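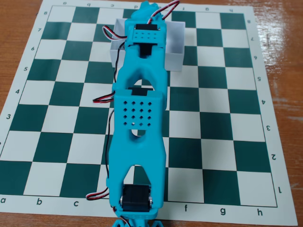
Arm over the mat, tray under the upper link.

Setting up a board task to the Oltallow bench rules

The rules apply to small servo arms on a tabletop. Record the revision date, 2024-12-21, in the setup log.

1. Lay the mat flat. Rank 1 goes nearest the base, with the arm over the d and e files.

2. Place the tray across the upper ranks. Its long side runs left to right. Leave the middle ranks clear of loose parts.

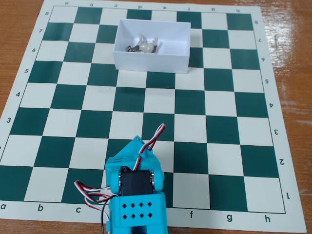 3. Check the servo cables. Move every joint through its range by hand, power off. A cable may loop outward up to 31 mm from the link - more than that and it must be tied.

4. Run the task empty for 7 cycles at low speed. Stop if the arm touches the tray.

5. Log the result on form 321. Note any glare on the table, and keep the lighting unchanged between runs.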